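Subject: Re: [kurum-supporters] Away section numbers and the back four

On the list last month it was written:

> The club says the away section was reduced for the Carkitz match on
> safety grounds. Does anyone have the actual figures? Also, am I alone
> in thinking we defend worse with the wing backs pushed up? We looked
> fine with a flat back four in August.

Taking the two points in order.

The away section at Carkitz is listed at 1,582 seats. Our allocation was 1,010. The difference is the block nearest the corner flag, where the railing failed inspection before the season. The block stays closed until the work is signed off, so the same figure should apply to the cup tie if we draw them again. Tickets go first to members with the most away points, then to general sale at 10 a.m. the next morning.

On the defending, I went back through the match reports and my own notes. We have conceded 23 league goals. Most of the recent ones started with a long ball into the space behind the left wing back. The center half on that side has to come across, and the far post is then left to a midfielder who is rarely there in time.
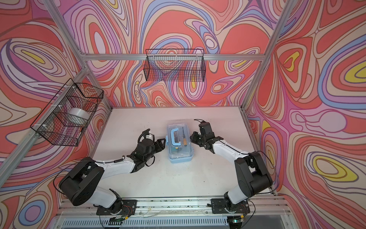
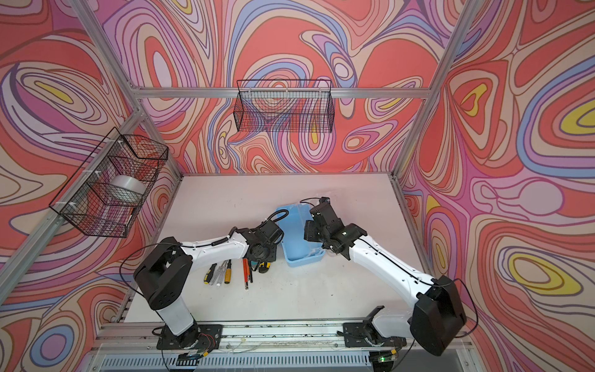

The flat back four did concede less, but the August fixtures were easier, and two of those teams played the second half with ten men. I would not read much into that run. A fairer test is the Kristiansen match, where we switched to a back four after the break. They had 4 shots on target before the change and none after it. We also created very little ourselves, and the match finished level.

My view is that the shape matters less than the distance between the lines. When the midfield drops ten yards – as it did for the last half hour against Stukent – the long ball is much harder to play and the wing backs can recover. When it presses high and the forwards do not, we get caught either way.

If anyone kept notes on the reserve matches, please send them to me off list. The reserves have used the back four all season, and I would like to compare where their goals against came from.

Please trim quoted text when replying. The digest for the last thread was mostly signatures.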